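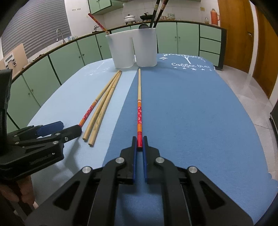
Pollton Community Kitchen: progress report to the Gasarwood Fund, June

Where we are up to

The Fund gave us $3,875 to kit out the shared kitchen at Pollton so that the Friday lunch could stop borrowing its tableware from people's homes. Most of that has now been spent, and the shelves are up. So is the price of shelving, but that is covered under Money.

The large items went in without much drama. The small items have taken up the rest of my time, and chopsticks have taken up more of it than I would have put in the original application.

Chopsticks

When we put out a call for spare utensils, chopsticks came in by the bagful. Some had a partner. We have red ones with white flowers, red and gold ones, dark brown ones and plain pale wood, and they have spent the autumn in a drawer getting to know each other. Matching them is a job for the table and good light, and it goes slowly, as two reds that look like twins in the drawer turn out to be cousins once they are side by side.

Our rule is now that a pair must match in length and tip. Colour is negotiable. Anyone who wants a matching set for a special lunch can put their name on the sheet by the kettle.

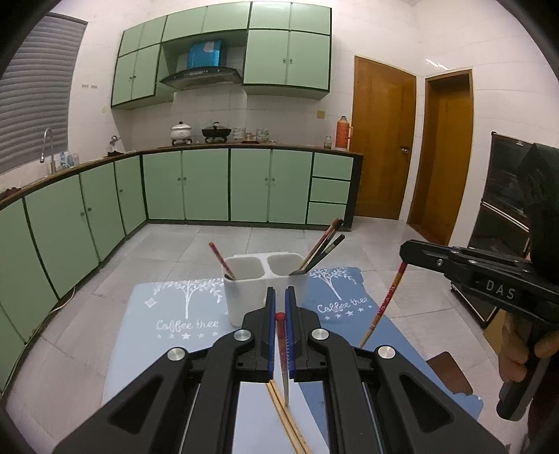 Yufang Guo
Kitchen Coordinator, Pollton

The white two-compartment holder is the one we have settled on for the tables. Chopsticks stand up in it where people can see them, and the divider gives us a fighting chance of keeping two kinds apart. The blue "Coffee tree" cloth stays as well. I had budgeted for plain cloths and was overruled at lunch, loudly.

Money

We have $400 left. I would like to put it towards a proper drying rack, as the present one leans. Nivent quoted for a rack and Hviid for a slightly better rack, and both quotes are attached. We did not buy the cutlery trays listed in the application – the drawers are older than the trays and neither will give way.

Still to do

Label the shelves. Fix the second drawer. Decide what becomes of the odd chopsticks, which the gardeners have asked for as seedling stakes. I have said yes to the plain ones and am holding out on the rest until the sorting is finished.

The next report will come with receipts.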